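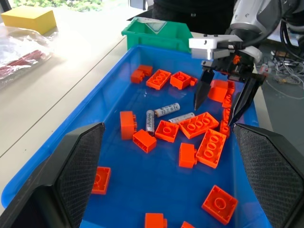
Cistley sorting tray, blue, shallow
Reviewed by Brenda Treloar, 23/10/2020

I bought this after 8 years of keeping small things in a biscuit tin, a system whose chief feature was that whatever I wanted lay underneath everything else. The tray has no underneath. You tip the lot in, it spreads out across the flat bottom, and there it all is, including the batteries you swore you'd put in the drawer.

It's plastic, it's blue, and it has sides. I realise that isn't much to hang a review on. The blue does earn its keep, though, as orange bricks show up on it beautifully and even a pale battery is easy to spot. On our carpet, which is the colour of porridge, you find batteries with your heel.

The sides are low. Good for reaching in, less good for carrying upstairs, and I can now tell you how far a 2x4 brick will bounce. Bricks also like to huddle against the edge, where you need a fingernail to get the little ones out. A gentler slope would have fixed that.

There are no compartments. Derek Catterall next door has the Hirose one with dividers and is unbearable about it, but I notice his dividers are full of the wrong things.

It wipes clean and slides under the sofa. Mine came from Urent in a box that could have held a microwave, with a leaflet in it telling me how to use a tray. I read it. I'd been doing it right.

Four stars. I've kept the tin for biscuits.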